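Workshop notebook – November, the table by the brick wall
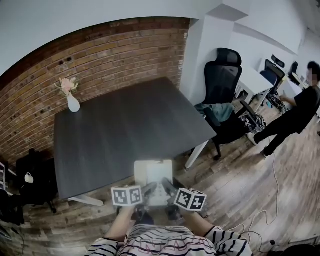

Grey table with the flowers on it, long white desk to the right.

Filed under: Workshop Notes / Furniture & Fit-out

Right, writing this up while the kettle's on, and before I forget which screws went where. The subject for today is the square table, the dark grey one with the wood-grain finish, and what we do with the room around it. Debashish wants a proper record this time because last winter's rearrangement lived entirely in my head (fair point, I've already lost half of it).

First thing, the wobble. It's been driving me up the wall for weeks! You lean on the front edge and the whole top dips a hair, then comes back when you let go. I had the floor pegged as the culprit, old planks and all that, so I slid a bit of folded card under each foot in turn. Made it worse at one corner and did nothing at the others. Then I got down underneath with a torch and found two of the leg bolts were finger-loose. Nipped them up with the hex key, went round a second time, and it's much better. There's still a tiny bit of movement if you really shove it sideways. I can live with that, but Hazel does the fine work and might not, so I've left the hex key in the top drawer for her.

Note for whoever does it next: don't crank the bolts. The inserts in the underside are only soft stuff, and one of them already turns a bit when it's tight. If it goes completely we'll need a new insert and some glue. I've put it on the Berna order as a maybe.

The finish is holding up well. I was doubtful about such a dark top when Wanda picked it, mainly because of dust, and yes, it shows every speck. But it doesn't throw glare back at you in the afternoon and small pale parts are dead easy to find on it. A damp cloth and then a dry one does the job. Please not the orange spray! It left a smeary patch that took me 66 minutes to get rid of, and I know the number because I was timing a glue-up at the other end.

Flowers. Birdie brought the pink ones in and put them in the white vase on the far left corner, against the brick, and I have to say I like them there. They're out of elbow range and they soften up that wall no end – it can feel a bit like working in a cellar otherwise. Only rule is that whoever tops up the water carries the vase to the sink to do it. I'm not having a jug tipped over the tabletop.

Chairs, which is where the afternoon went. The black mesh one with the tall headrest is the comfy one and everybody knows it, so it migrates. I've parked it by the square table, between that and the long desk, with the teal-green cloth over the seat. It rolls nicely on the planks, maybe too nicely. Tobias reckons softer casters would save the floor, and Okafor list a set for 8 dollars a pair, so I'll ask for one lot and see how we go. The blue-seated one stays at the long desk. The black chair on the left of the table has turned into a side table for mugs (there's a white one on it as we speak) and I've given up fighting it. If you sit down there, look first.

The long white desk is good and I wouldn't move it. Having it run right along the wall leaves the middle clear. What does need sorting is the pile underneath. There are cables in a heap by the legs, plus a bag or box that I think came back from the Clollodora job and never got unpacked. Wanda, is it yours? The white cable trailing across the planks bothers me more. I've stepped over it so many times that I've stopped seeing it, and that's usually the week somebody goes flying. Flekia do a flat cover strip in pale timber colours. I'd rather run the cable along the skirting if it'll reach, so I'll measure tomorrow before spending anything.

Measured the table while I was at it, mostly to settle an argument with Tobias. Front edge is 1,059 mm, so no, it won't go through the storeroom door flat, and yes, the legs have to come off if it ever moves. I've pencilled the size on the underside.

Still to do:
– tie up the cables under the long desk
– find out about the bag
– felt pads for the table feet, white if they have them
– check the bolts again in a fortnight

Debashish came past just after four, leaned hard on the front edge and said "huh", so I'm taking that as a sign-off. Kettle's boiled.

2 comments · 8 shares

Workshop Notes – contact the bench desk | Back to top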